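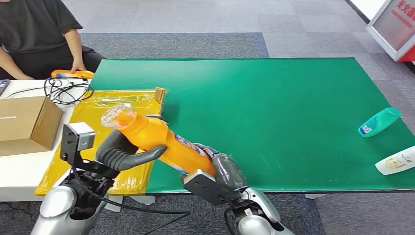
Category: Control

Tutorials > Two-arm work > Grip force

Start Guides Parts Forum Search

Holding a bottle while the other hand goes for the cap

I love this job! One hand holds the orange bottle on a slant, the other reaches in for the clear cap, and your controller has to keep both honest. Set it up in Derwood like this.

1. Run the holding hand on force control at 50 Hz to start with. Plastic bottles give a little, and pure position control will either squash them or let them spin.

2. Close the fingers slowly, then log 300 samples with the arm still. The average is your resting grip.

3. Put the reaching hand's target in the bottle's frame, not the table's. If the bottle tips, the target moves with it (so satisfying the first time you see it work!).

4. Use the wrist sensor view for the last 30 mm. The head view gets blocked by your own fingers.

5. Cap the closing speed and stop the reach if the holding force drops below the resting value.

Try a smooth bottle next, then one lying on its side.

Comments (3)

Mikano: Step 3 fixed my drift. Thanks!

Raimo Hyvönen: Does 50 Hz hold up with slippery labels? I had to go a fair bit higher.

Brilum: Same for me, Raimo. I'm at about 600 now and very happy with it.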